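Call for participants: does decluttering your house change anything?

Wamside, posted June 20, 2025

You have probably read that clearing out your closets will help you sleep, save you money and fix your marriage. We have read it too, mostly in books sold by people who clear out closets for a living. We would like to see some evidence, and we need 50 households in Wamside or Cimcombe to help us look for it.

If you join, you will be put by chance into one of two groups. One group gets rid of things for nine weeks, following the plan in a popular home course. The other group changes nothing and carries on living with its stuff. You don't get to pick, so please don't apply if you would only be happy in one of them.

Both groups fill in a short diary each evening covering sleep, spending, arguments and time lost looking for things. It takes a few minutes. A small trial in May taught us that people skip the diary on bad days, and those are the days we want most. We will nag you by text.

Who can apply: adults who have lived at the same address for at least a year and don't plan to move before the study ends. Renters are welcome. Professional organizers, and anyone who has paid for the Jandell home course, are not eligible.

What you get: $60 at the end if you return 22 diary pages or more. There is no bonus for good results. If your house looks wonderful and you feel exactly the same, write that down.

What you won't get: advice, a coach, before-and-after pictures on a website, or our opinion of your garage. We don't sell storage boxes and we take no money from anyone who does.

To apply, pick up a form at the Jandell Street library desk or ask for one by mail. Tell us how many people live with you and whether they have agreed to this. One form per household.
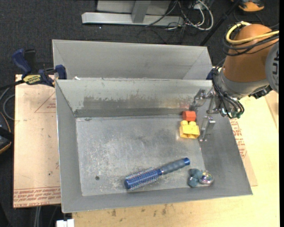 Do I have to throw away things that belong to other people in my house?

Only your own belongings count, and anything shared needs a yes from everyone who uses it.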